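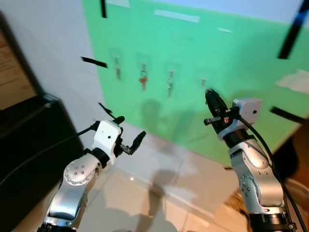
复制

邮件是早上七点前到的，布鲁内洛·内格里在厨房里看完，水壶还没开。

写信的是德尔卡奇一所学院的硕士生，署名只有一个姓的首字母和一个名字，伊妲。她说课程要求每人重做一篇已发表的论文，她选了内格里教授写里莱克渔户借贷的那一篇。数据是从期刊网站上下载的，程序也是，她用新版的佩克斯跑了一遍，表一到表四都对得上，只有表五的标准误对不上。她查了两个星期，发现样本里有四十七户的记录和另外四十七户完全相同，除了户号。她问，是不是她下载的文件有问题。

信写得很客气，附件里有一张表，左边一列户号，右边一列户号。

内格里把火关了，没有泡茶。他去书房开了电脑，找到那个文件夹。文件夹的名字叫“里莱克_最终”，旁边还有一个叫“里莱克_最终_改”。他把两个都打开，按借款额排序。第一对重复的记录很快就出来了：借款额一样，利率一样，船龄一样，户主年龄一样，连问卷里“最近一次看病花了多少钱”那一栏也一样。

他往下翻，后来不翻了，写了一行命令让佩克斯去找。结果是四十七。

那篇论文是他三十六岁时写的。里莱克是个港口，问卷调查做了六百户，三百户在北岸，三百户在南岸，中间隔着一条河。北岸有信用社，南岸没有。论文的结论是，有信用社的地方，渔户在坏年景里卖船的比较少。后来很多人引用它，有一本教科书把它放进了工具变量那一章，做成一个带灰底的方框。他自己上课也讲，每年都讲，讲到那条河的时候会在黑板上画一条弯线。

上午他有课。他走到学校去，路上经过邮局和那家一直在换老板的面包店。克勒克盖特的一月，天亮得晚，路灯还开着。课讲的是异方差，跟里莱克没有关系。有个学生问稳健标准误是不是总该用，他说大部分时候用了没坏处，说完停了一下，又讲了小样本的情形。讲得比平时长，下课铃响时还剩半页讲义。

办公室里暖气很足。他给伊妲回信，写了三遍。第一遍解释得太多。第二遍太短，像在打发人。第三遍他写：您下载的文件没有问题，我这边的文件是一样的。重复确实存在，我正在查原因，查到以后会告诉您。谢谢您来信。

寄出之后他给莱昂打电话。莱昂当年是他的研究助理，在里莱克住了一个夏天，管问卷录入，现在在一家做渔业保险的公司上班，离学校有三个钟头火车。

“四十七户？”莱昂说。

“四十七户。全在南岸。”

电话那头有打印机的声音。莱昂说他要想一想。过了一会儿他说，南岸的问卷是分两批送来的，第二批受过潮，有些页粘在一起。

“受潮的你怎么录的？”

“能揭开的就录。揭不开的退回去让访员重填。”

“重填了吗？”

“送回来了。”莱昂说，“送回来得很快。”

两个人都没有马上说话。内格里记得那个夏天，他自己只去了九天，住在港务局楼上的房间里，白天跟着访员走了几家，晚上吃煎鱼。访员有一个姓萨博的女人，走路快，本子夹在胳膊底下。他跟她去过一户人家，那家的男人不愿意说借了多少钱，萨博就坐在门槛上帮他们剥豆子，剥完一盆，男人自己说了。南岸的访员是另一个人，年纪很轻，他只见过一面，名字已经想不起来。

“你还留着原件吗？”莱昂问。

“应该在地下室。”

“我那时候应该看出来的。”莱昂说。

“我也应该看出来的。我看的是均值。”

地下室的钥匙要到系办公室去签字领。箱子放在最里面一排，上面压着别人的显微镜包装盒和一卷旧地毯。箱子一共八只，侧面用记号笔写着北、南，字是莱昂的。他把南岸的搬到桌上，一份一份往外拿。纸有一股霉味，有几份的边缘是黄褐色的，字迹化开了。他按伊妲那张表上的户号去找。

右边一列的户号，问卷都在。纸很干净，没有水渍，填写的墨水是同一种蓝色，数字七都带一道短横。左边那一列，也是这个人填的，纸旧一些，折过角，有一份背面有人用铅笔画了一条船。

他把两份并排放着，看了一会儿。家里几口人，孩子多大，去年修船花了多少。抄的人很仔细，没有抄错一处。如果抄错几处，大概谁也不会发现。

他在地下室待到五点多。系办公室的人下来问他是不是忘了还钥匙，他说再等一下。

晚上他在家里重新跑回归。把重复的户删掉，样本变成五百五十三户。系数比原来小，符号没变，表五里那两颗星只剩下一颗。再换一种聚类的办法，那一颗也没有了。他把几种结果都存下来，文件名老老实实写了做法和月份，没有再用“最终”这两个字。

妻子从隔壁进来，问他吃不吃东西。他说吃。她在椅子背后站着看屏幕，她教中学地理，认得那张地图。

“是里莱克吗？”

“里莱克。”

“我记得你从那儿带回来一罐腌鱼，味道很坏。”

“你吃完了。”

“我那时候以为你喜欢。”她说，“出什么事了？”

他讲给她听。讲的时候他发现事情说起来很短，几句话就完了。她问，那个年轻的访员后来怎么样了。他说不知道。她问，他一份问卷能拿多少钱。这个他记得，预算表是他自己做的：按份付，交来一份付一份，路费不另算。南岸的房子散在坡上，从码头走到最远的一户要大半天，退回去重填的那些，预算里没有第二次的钱。

“那你们让他白走一趟。”她说。

“我没想过这个。”

“汤在锅里。”她说，“你自己热。”

第二天他去找系主任。系主任比他小十二岁，当过他的学生，桌上摆着还没拆封的日历。她听完，问的第一件事是期刊那边说了没有。他说还没有，先来告诉她。她说学院正在准备评估材料，他那篇论文列在代表作里，排在第二。

“可以拿掉。”他说。

“拿掉要写理由。”

“理由我来写。”

她把笔放下，说没有催他的意思，又说结果是不是还站得住，也许附一个说明就行了，很多论文都有说明。他把打印出来的几张表给她看。她一行一行看下去，看到没有星的那一列，把纸翻过来，背面是空白的，又翻回去。

“我的博士论文第二章用了这个数据。”她说。

“我知道。”

“我得回去看看。”

“文件我可以发给你，删过的和没删过的都有。”

“发吧。”她说。走廊上有人敲门，是来谈排课的，她让那个人等五分钟，结果两个人坐着也没有再说什么，内格里就起身把位置让出来了。

给期刊的信他写了一个周末。编辑部有固定的格式，先填一张表，选“更正”还是“撤回”，下面有一个方框，限三百个词。他先选了更正，写完之后又看了一遍表五，觉得题目里那句话已经不能算成立了，就去改选项，改完页面把方框里的字全清空了。他重新写，第二遍写得比第一遍平。关于原因，他写的是：部分问卷在受潮退回后未能重新访问，由已有问卷抄录；调查设计未对重访支付费用，录入后亦未检查重复记录；上述责任在作者本人。莱昂的名字他没有写。莱昂看了草稿，打电话来让他写上，两个人争了一阵，最后在致谢里留了一句话，说莱昂协助核对了原始问卷。

他给伊妲写了第二封信，把查到的事从头说了，附上地下室里拍的几张问卷照片，住址和姓名都遮住了。他说更正或撤回的说明里想提到是她发现的，问她愿不愿意，姓名怎么写。

伊妲隔了四天才回。她说可以提，把全名写在了信末。她说她的课程作业已经交了，老师嫌她只重做了一张表，给的分数不高。她又说，她外婆家就在里莱克南岸，小时候夏天常去，坡上的路下雨以后很难走，有一段是台阶，台阶断过，后来换成了木板。她当初选这篇论文是因为题目里有那个地名。信末她问了一个问题：户号四一二，背面画着船的那一份，能不能发一张清楚一点的给她，她想拿给外婆看看，不一定认得，只是看看。

内格里想了想规定。问卷的背面没有姓名，也没有住址，只有一条船，桅杆画歪了，船头有两道表示水的线。他还是给伦理办公室打了电话，接电话的人说没遇到过这种情况，要问一问，让他留下分机号。

等电话的时候他改学生的作业。第三份用的是里莱克的数据，从期刊网站上下载的，六百户，表五做得很整齐，两颗星。他在旁边写了“数据有误，请来办公室找我”，想了想，又给了这个学生满分，接着改下一份。

四点二十分，伦理办公室回了电话，说背面可以。他拿了钥匙下楼去。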